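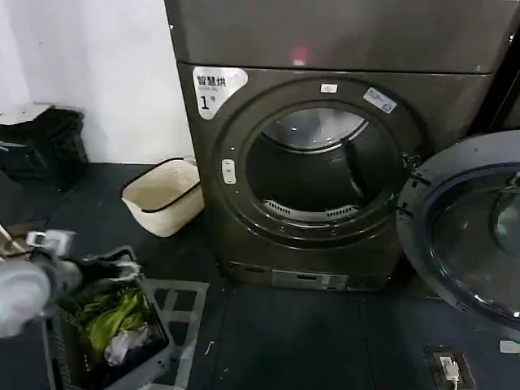

Head camera, dryer door open, left hand over by the laundry basket.

Ticket: Arm stalls at the dryer door after retrain (Zunik policy, laundry task)
Opened by: Ea Lund
Assigned to: Hjalti Ladefoged
Component: Zunik trainer / wrist camera input
Status: closed, with one thing left over (see the end)

Hi Hjalti! Sorry in advance, this is going to be a long one, but you did tell me last time to write everything down as I go, so you're getting everything.

What's going on: we retrained the laundry policy on the full Zindham set (1,903 episodes, all teleoperated, all in our room at Dalsgaard) and it was lovely for a good while. Reach into the basket, grab something, carry it over, let go inside the drum. Then one morning it started doing this thing where it picks up a garment just fine, swings toward the dryer, and stops short of the opening. It hovers there. Sometimes it creeps back toward the basket as though it's changed its mind, and once it carried a shirt back and forth until I got bored and hit stop.

Same checkpoint. Same dryer. I hadn't touched the config, and I have the diff to prove it, because I know that's your first question.

9:10 a.m.
Started with the dull stuff. Power cycled the arm, restarted the Zunik runner, homed everything. Rundell firmware on the gripper matches what's in the training logs. Open and close commands arrive, fingers move, force readings look normal. Not a gripper problem as far as I can tell.

9:45 a.m.
Checked camera sync, which I was sure was going to be it (it was it in March, remember?). Head stream and wrist stream line up nicely. I waved a sock in front of both and stepped through the recordings side by side. No drift, no dropped frames worth mentioning.

10:20 a.m.
Recalibrated the head camera. The numbers barely moved. Ran it again, same hovering. I had a muffin.

11:00 a.m.
Thought maybe the drum was the trouble. It's pretty dark inside there and the steel rim throws a bright highlight along the top, and the glass in the door picks up the room lights too. So I tried it with the lights lower, then with the blinds shut, then with a desk lamp aimed at the wall. The hover moved around a tiny bit between those but never went away. I also tried the door opened a bit more and a bit less. No luck.

11:40 a.m.
Replayed a training episode open loop, so just the recorded joint commands with no policy in the loop. Went straight in, dropped the shirt, came back out. Hardware is fine! I'm officially blaming the network now.

Reply from Hjalti Ladefoged, 12:15 p.m.
Thanks Ea, nice and thorough. Agree it isn't hardware. Could you run the input masking check? Grey out one camera at a time at inference and see which one changes the behaviour. Then do it patch by patch on whichever one matters. The script is in the Zunik tools folder under occlusion. Use the same start pose every time and the same garment if you can. Also, has anything in the room moved? Anything at all, even behind you.

Back to me, 1:30 p.m.
Okay so this got interesting. I greyed out the head camera completely, expecting chaos, and the arm did almost exactly the same thing as before. Pick, swing, hover. A little sloppier on the pick. Then I greyed out the wrist camera and left the head camera on, and it went IN. Clumsily, and it let go a bit early, but it went past the door and the garment landed in the drum. I shouted loud enough that someone came over from the next room.

So the wrist camera is what's holding it back, and the head camera, which has the whole dryer right there in the middle of the view, is hardly being listened to during the carry. I would have bet money on the opposite.

2:15 p.m.
Did the patch version on the wrist camera. I split the image into a grid, greyed one square at a time, and logged how far the predicted action shifted from the unmasked prediction, on recorded frames from the swing. I figured the fingers would light up, or whatever cloth was in them. They did during the pick. But for the swing itself the strongest squares were over on the left of the image, and there's no laundry there at all. It's the metal rack with the water jugs on it. 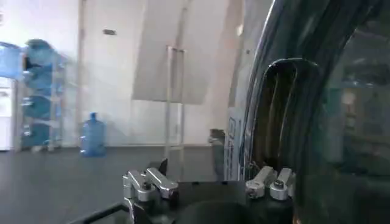 Wrist camera, looking across the room. Jug rack at left, a single jug on the floor beside it.

You can probably guess where I'm headed. When the hand turns, the wrist camera gets a lovely wide look at the back of our room, and those blue jugs are the loudest thing against a white wall. Even with motion blur they're big blue smears, and a big blue smear is a perfectly good landmark if it's always in the same spot. I went back through a pile of Zindham episodes and the rack is in the same place every time I looked. The policy didn't need to learn what a dryer opening looks like from the wrist. It could learn "blue goes here in the picture, now push forward."

And yes, something moved. I asked around, and the rack had been shifted along the wall to get at a cable. I'd walked past it all morning while calibrating cameras. Sigh.

2:50 p.m.
Wanted to be sure before I got too pleased with myself, so I did it as a proper test. 30 runs with the rack back where it used to stand (there are tape marks, bless whoever did that) and 30 with it shifted. I alternated them so the lights and the battery and my own patience wouldn't all land on one side. Same start pose, garments drawn from the same pile. A run passed if the garment ended up fully inside the drum.

Rack in the old spot: 2 failures, both garments snagged on the way out of the basket, so nothing to do with the door.
Rack shifted: most of them failed, and nearly all of those were the hover.

I also threw a bedsheet over the rack for a few extra goes, just out of curiosity, and it looked more lost than with the rack shifted. I haven't put those in the table because I didn't do enough of them to say anything.

Reply from Hjalti Ladefoged, 3:35 p.m.
That's a very clean result. Please keep the raw logs, I'd like to use them. Two suggestions. First, try retraining with background replacement on the wrist stream: mask out everything that isn't gripper or held cloth, and paste in random room crops for part of each batch. Leave the real background in for the rest, otherwise you'll starve it of the dryer when it does get close. Second, drop the whole wrist stream at random during training so it's forced to use the head camera for the carry. I'd do them separately before combining so we know which one is doing the work.

Back to me, next morning
Both retrains went overnight. Setup was the same as yours except I had to fiddle with the gripper mask. The housing on the camera side is dark and glossy and it reflects the room, so the segmenter kept deciding bits of it were background and pasting wallpaper onto my own hand. I ended up drawing a fixed mask for the housing by hand, it never moves relative to the camera anyway. You might want that as an option in the tool? I can send you the little script.

Results, rack shifted, same number of runs as before for each:

Background replacement only: huge improvement. Hover nearly gone. A few times it paused and then carried on.
Stream dropout only: better than the original, but it got rougher at the basket, pinching air beside the cloth and having to go back for another try. I think it leans on the wrist view for grasping and it should.
Both together, with dropout switched off during the pick: 2 failures. Both were snags again!

So that last one is what we're running now. I moved the rack a third time after lunch, to a spot it has never been in, and watched a whole basket go through. I'm not counting that as data but I did enjoy it.

Stuff I'd like in the release notes if you're writing any: please tell people to run the patch masking per phase. When I averaged over the whole episode the fingers won and the rack barely showed up. It only popped out once I cut the episode into pick, swing and release and looked at the swing alone. If I'd trusted the average I'd still be fiddling with the blinds.

Leftover item: every episode we have was recorded at one dryer in one room, so I can't tell you whether the fix holds in front of a different machine. The head camera might have its own favourite landmark and we just haven't bumped it yet. There's a white rounded label up in the corner of the front panel that I have my suspicions about. I'd like to cover it up and rerun the 30, and I'll open a separate ticket for that so this one can close.

Reply from Hjalti Ladefoged
Closing. Yes please to the fixed mask script. Put the label test under head camera input and assign it to me.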